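Chapter 2
Where Programs Keep Their Settings

In this chapter
Default, system, and user settings
The order in which settings are read
Plain text files and binary files
Reading a settings file from the Shek prompt
When a change takes effect

Almost every program has some choices that can be changed without changing the program itself. The text size in an editor is one. So is the folder a mail program saves attachments to, or the name a computer uses on the network. These choices are called settings, and they have to be stored somewhere between one run of the program and the next. This chapter covers where they are stored and how a program decides which value to use when it finds more than one.

The examples use Resis, the small operating system you installed in Chapter 1, and its command shell, Shek. If you are working on a different system, the file names will change but most of the ideas will carry over. Sample files for the chapter are in the Daretcombe folder on your course disk.

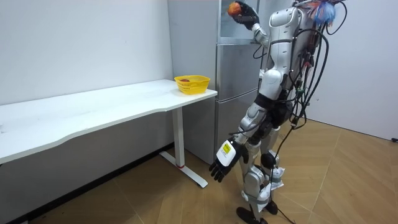
Figure 2.1 A humanoid robot holding a round orange fruit in front of a refrigerator.

2.1 Three levels of settings

A default setting is a value built into the program by the people who wrote it. If no other value can be found, the program uses the default. You cannot edit a default without rebuilding the program, but you can override it.

A system setting applies to everyone who uses the computer. On Resis, system settings are kept in a folder called conf at the top of the disk. Ordinary users can read the files there, but only the administrator can change them.

A user setting applies to one person's account. User settings are kept in the home folder, usually in a hidden file whose name starts with a period. Two people who share a computer can use different colors in the same editor, and neither will see the other's choice.

When Resis starts a program, the settings are read in that order: default, system, user. Each level can replace a value set by the level before it. If the default tab width is eight and the system file says four, the program uses four. If your own file says three, the program uses three for you and four for everyone else.

Some programs add one more level - an option typed on the command line. Such an option is read last and applies only to that run. It is not saved.

2.2 Text and binary files

Settings can be saved as plain text or in a binary format. A plain text file can be opened in any editor. Each line normally holds the name of a setting, an equals sign, and a value. Lines that start with a number sign are comments, and the program skips them.

A binary file is more compact and quicker to load, but it needs a special tool to view or change. It is also harder to repair. If a text file is damaged, you can often find the bad line by reading it. With a binary file you will probably have to go back to a saved copy.

Resis uses text files for nearly everything. A text settings file on Resis may be up to 4,000 lines long, a limit few programs come close to.
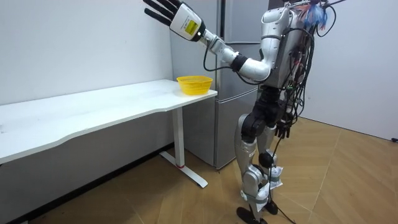 What happens if the same setting appears twice in one file?

Resis uses the last value it reads and ignores the earlier one, and it does not print a warning.

Duplicate lines are a common source of trouble. A user adds a line near the top of the file, saves it, and sees no change when the program is started again, because an older line farther down is still there. Before adding a setting, search the file for its name. The Shek command find will do this:

find tabwidth .editor

If the command prints nothing, the name is not in the file and you can safely add it.

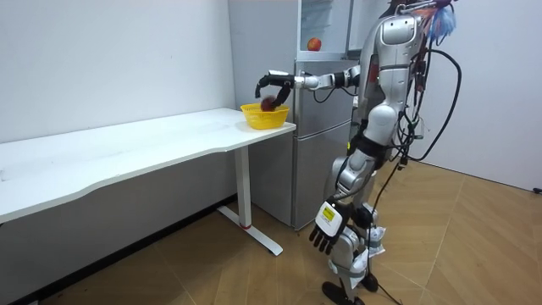 Settings for hardware follow the same rules, but the names need more care. A device should be given a name in the settings file that says what it is and which port it uses, such as printer-port1. Short names like dev or new cause confusion later. Look at the black cables looping out from the back of the robot and hanging toward its hip, and at the thin one that continues down to the floor. A person who had to list each of those in a settings file would want a clear name for every line, and a comment saying where the other end is plugged in. The sample file Clondavau shows one way to lay out a list of this kind.

2.3 When a change takes effect

Most programs read their settings once, at the start. If you edit the file while the program is running, close the program and open it again to see the change. A few programs check the file each time it is saved. System settings that affect startup, such as the network name, are read only when the computer boots.

Before you go on to the exercises, make a copy of your .editor file and give it a different name. You will be changing the original in Exercise 1.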